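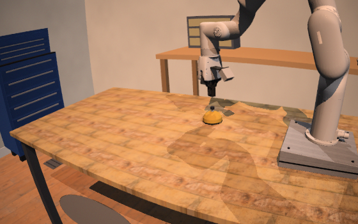 Parallel fingers poised above a small domed knob

Forum - Topics - Grippers - Unsolved - Log in

Orsolya Bozsik
Comparing two grippers in simulation before I spend money. The job is picking up a yellow-orange dome by the little black knob on top. The Zosach fingers manage it 2 times in 20. The Modham ones manage 3, so I suppose we have a winner. Is it friction or my approach height?

Lajos Szilágyi
Height, I'd bet. Stop with the fingers closed above the knob, like yours, and read the gap there. Then open, drop by that much plus a hair, and close slowly. I ran 474 grasps before I checked my tool offset - a fine way to spend November. Raise friction last, or you'll end up with a gripper that can lift anything except a real object.

Nusby
Just use suction.

Lajos Szilágyi
On a knob?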